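3 min read

Keep the Town Repair Shop Open Late

I love a place that stays open after supper, and Pistley finally has one! The repair shop on Jurkmont Street now runs until 9 p.m., and in March it took in 60 broken things (mine was a fan) and sent 38 home working. Most of us have jobs. A counter that shuts at five might as well be on the moon. 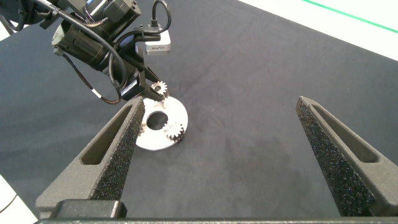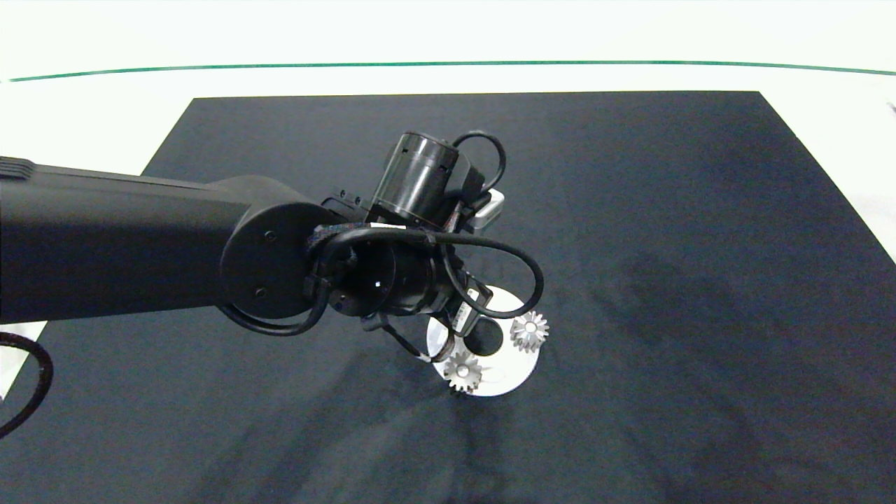
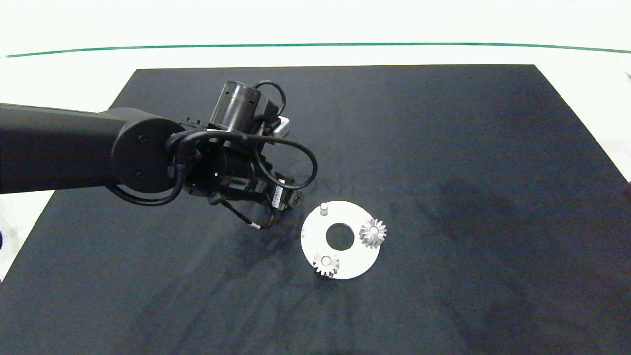 Cui Hatilico
Opinion columnist

So let's keep the late hours through winter, and add a Saturday-style long morning if the town can pay for it. I'd happily skip a few flower baskets for that.

36 comments · 3 shares

We use cookies to remember your settings. Accept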